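Suchbegriff eingeben Suche

4. Heimnetz-Speicher Storkari aufstellen und anschließen

Schön, dass es jetzt losgeht! Mit dem Storkari liegen Fotos, Musik und Filme endlich an einem Ort, und alle im Haushalt kommen heran, ob vom Sofa oder vom Schreibtisch aus. Die Einrichtung macht richtig Spaß, und die meiste Zeit läuft sie von allein.

4.1 Standort wählen

1. Stellen Sie das Gerät waagerecht auf eine feste Fläche. Hinter dem Lüfter bleiben mindestens 8 cm frei.
2. Halten Sie Abstand zu Heizkörpern und direkter Sonne.
3. Legen Sie das Netzwerkkabel zum Router, noch ohne es einzustecken.

Hinweis: Mit eingesetzten Festplatten ist der Storkari stoßempfindlich. Tragen Sie ihn nur ausgeschaltet an einen anderen Platz.

4.2 Strom anschließen

Das Netzteil passt in jede übliche Steckdose oder Steckdosenleiste. Achten Sie darauf, dass die Leiste frei liegt und nicht unter Teppich oder Kissen verschwindet. 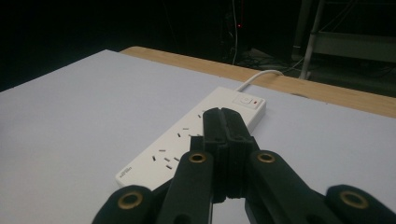 Kann der Storkari nachts ausgeschaltet werden?
Am einfachsten geht das über den Zeitplan im Menü »Energie«: Dort legen Sie Ruhe- und Weckzeit fest, und das Gerät fährt sauber herunter.

4. Stecken Sie zuerst das Netzwerkkabel ein, danach das Netzteil.
5. Drücken Sie die Fronttaste, bis die Anzeige blau blinkt. Der erste Start dauert bis zu 900 Sekunden (also Zeit für einen Kaffee!).
6. Leuchtet die Anzeige dauerhaft, öffnen Sie am Rechner das Programm Closville und klicken auf »Gerät suchen«.

Vorsicht: Ziehen Sie während des ersten Starts keinesfalls das Netzteil. Das Dateisystem kann dabei Schaden nehmen.

4.3 Erste Freigabe anlegen

7. Vergeben Sie ein eigenes Kennwort. Das Werkskennwort gilt nur für die erste Anmeldung.
8. Wählen Sie »Neue Freigabe« und tippen Sie einen Namen ein, etwa »Fotos«.
9. Ziehen Sie ein paar Bilder in den neuen Ordner und rufen Sie sie am Telefon auf. Ein toller Moment, wenn alles sofort da ist!

Meldet Closville den Fehler 339, stimmt die Netzwerkadresse nicht. Starten Sie den Router neu und wiederholen Sie Schritt 6. Beim Fehler 1244 sitzt eine Festplatte nicht richtig im Schacht, siehe Abschnitt 7.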